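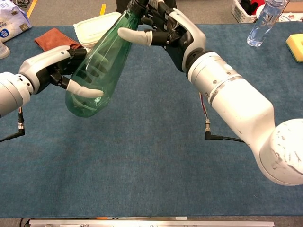
Both hands on the green bottle, over our trusty blue mat.

So, robotics club! I keep promising a proper update and then it's bedtime again, so I'm typing this on the bus home from Devard with my bag on my knees.

We're on the two-handed task now. Bottle comes up off the mat, one hand has the body, the other takes the neck, and then the first hand is meant to let go without the whole thing flying across the room. Easy for a toddler, horrible for us. Bakari Lema wrote the grip code for the left side and I've got the right, which means we spend a lot of the evening politely blaming each other's fingers.

We did 24 tries on Tuesday and I wrote every one of them in the club notebook (my handwriting got worse as it went). The clear plastic was the big headache. Our software kept guessing the edge of the bottle in the wrong spot, so the thumb would close too early and knock it sideways. Zawadi Nyaga suggested slowing the right wrist down for the last little bit of the reach, and I grumbled, and she was right. It's much better behaved now!

I do like the rubbery white covers on the thumbs. Bare plastic on plastic was hopeless, everything just slid.

Things still on my list:
Tidy up the cables under the wrists
Try the towel again, folded and then scrunched
Get the sponge working (it squashes, and then the grip thinks it's missed)
Ask Lester for the spare mat, ours is getting pretty worn in the middle

The Jallow meet is in November and we need three tasks ready by then. We've got one and a half, depending on how generous you're feeling. Mugo's team already has a colour sorting one going, and I'm only a little bit jealous.

Anyway, my stop's next. If anyone has a good trick for gripping see-through things, please leave it in the comments, I'll try it on Tuesday.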